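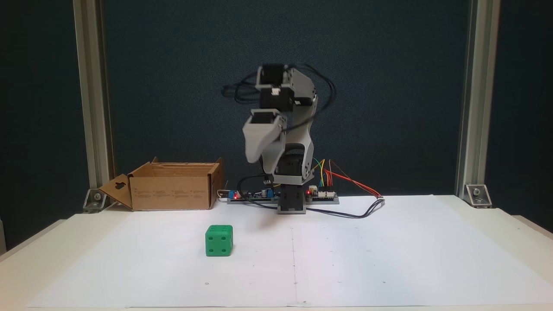

Reading time: 2 minutes

Your questions about the small arms at Mekwood

Are the arms taking over anyone's job?
No. All 22 of us on the packing floor are keeping our posts and our hours, and Delwyn Ruddock has put that in writing for anybody who would like a copy (do ask her, she really doesn't mind!).

What will they do, then?
Picking up little things and putting them into boxes, which is the part of the day our wrists complain about most. For now the practice piece is a green die and the box is brown cardboard, so please don't expect miracles before November.

Why is the paper on the bench marked with dots and pencil lines?
Tiago Pinheiro uses them to set things down in the same spot each time - please don't rub them out, however tempting it is when you're tidying.

May I touch it?
Not while the red lights on the boards are glowing, and do mind the cables.

Will I have to learn programming?
Goodness, no. There are two short sessions, both in paid time, and you'll learn to start the arm, stop it and tell Tiago when it's sulking.

What if I'd rather stay on hand packing?
Then have a word with Delwyn. Plenty of Avville orders will still be packed by hand.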